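Womdale Shoe Drive Widens Its Reach to Claton and Nostorberg

WOMDALE, June 2026 – The Panasiuk Shoe Fund, which has been putting sturdy school shoes on the feet of Womdale children for 14 years, is pleased to share the news that it will open its doors this summer to families in the neighboring towns of Claton and Nostorberg. Fittings start as soon as school lets out and carry on, most afternoons, until the first full week of September.

Anyone who has ever tried to get a growing child through a school year in one pair of shoes will know why the fund came into being. It began as a shelf at the back of the Panasiuk shoe store on Mill Street, where parents could leave a pair their youngsters had outgrown and take home a pair that fit. The shelf became a closet, the closet became a storeroom, and before long the store was setting aside new pairs as well, paid for by customers who rounded up their bills at the register. Last year the fund gave out over 2,000 pairs, most of them new and every one of them free.

The new arrangement means that families in Claton and Nostorberg will no longer need a Womdale address to book a fitting. They can simply call the store, or stop in, or ask at the front office of their child's school, where a booking card will be waiting. There are no income forms to fill out and there never have been. A child comes in, has both feet measured (both, please, as they are so often different!), tries on a few styles and walks out with a box under one arm.

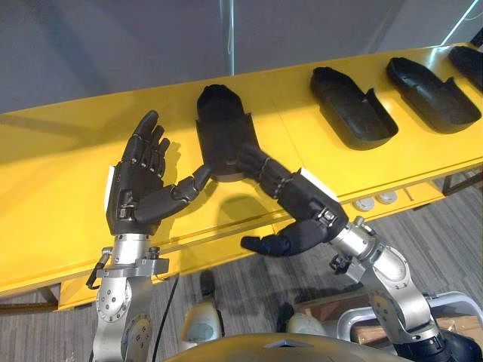 One mother from Claton wrote to the fund this spring that her two boys had been passing the same pair of sneakers back and forth for gym class, and that she had driven past the Panasiuk store many times without knowing she could have asked for help. Her letter was read aloud at the fund's planning evening, and it had a good deal to do with the decision to widen the circle.

Sizes this year run from toddler up through men's 13 and, for the first time, a small stock in 14 and 16. High school coaches in all three towns have been asking for the larger sizes for quite a while, and the fund is delighted to be able to say yes at last. Wide widths will be on hand in most children's sizes, and there will be plain black styles for band and choir students as well as the usual lace-ups and sneakers. Winter boots are handled separately, and details on those will follow in the fall.

Children should wear or bring the socks they usually wear to school. A parent, grandparent or other grown-up should come along to the fitting – brothers and sisters are welcome too, and there is a corner with picture books for the ones who get tired of waiting. If a pair turns out to pinch after a week or so of wear, bring it back and it will be swapped for another.

Gently used shoes are still very welcome and can be dropped off at the store during regular hours. The fund asks that pairs be tied together by the laces or held with a rubber band, and that the size be written on a slip of paper tucked inside the left shoe. Gifts of money may be made at the register or mailed to the Panasiuk Shoe Fund, in care of the Panasiuk store, Mill Street, Womdale.

Families who would like to book a fitting, and schools in Claton or Nostorberg that have not yet received their booking cards, are invited to get in touch with the store at any time during business hours.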